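Suche Suchbegriff eingeben Los

Projektbericht: Können Roboterarme schon den Tisch abräumen?
Ekene Nnaji, Diarmuid Doherty
2022-11-27

1. Fragestellung
Untersucht wurde, ob zwei fest montierte Arme einfaches Geschirr auf ein Tablett stellen und wieder herunternehmen können. Saugen und Mähen gelten als weitgehend gelöst, das Greifen wechselnder Gegenstände nicht.

2. Aufbau und Durchführung
Die Arme stehen sich an gegenüberliegenden Seiten einer Holzplatte gegenüber. Gearbeitet wurde mit Tablett, Teller, Becher und Löffel. Im September wurden 152 Vorführungen von Hand aufgezeichnet, danach lief die Steuerung Redlow ohne Eingriff. Die Startlage der Teile wurde vor jedem Durchgang verändert.
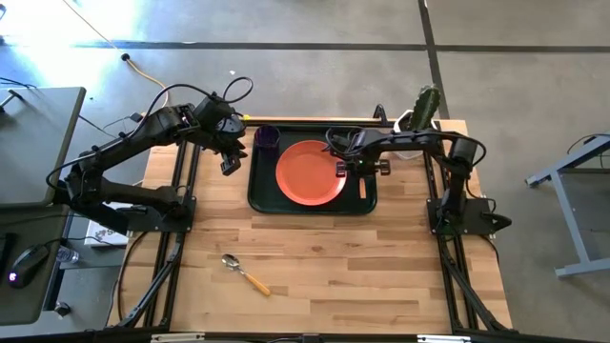

Ein Durchgang galt als gescheitert, wenn er länger als 30 Sekunden dauerte oder ein Teil herunterfiel. Insgesamt wurden rund 1000 Durchgänge ausgewertet.

3. Ergebnisse
Der Becher bereitete kaum Schwierigkeiten. Beim Teller hing der Erfolg vom Anfahrwinkel ab – zu flach angesetzt, schob der Greifer ihn nur weiter. Am schlechtesten schnitt der Löffel ab, weil er flach aufliegt und die Finger wenig Spiel zur Platte haben. Übergaben von Arm zu Arm gelangen selten.

4. Einschätzung
Für den unbeaufsichtigten Einsatz im Haushalt reicht das nicht. In einer Kantine mit gleichförmigem Geschirr wäre ein Versuch vertretbar. Offen bleibt das Verhalten bei gestapelten Tellern.

Kommentare (2)
drovarard: Wurde auch mit weicheren Fingern getestet? Beim Löffel dürfte das viel ausmachen.
E. Nnaji: Nein, nur mit den vorhandenen. Steht für die Fortsetzung auf der Liste.

Ähnliche Berichte
Irkimero: Wäsche falten mit einem Arm
Regalpflege im Laden Ogundipe
Kalibrierung von Greifern, Teil 2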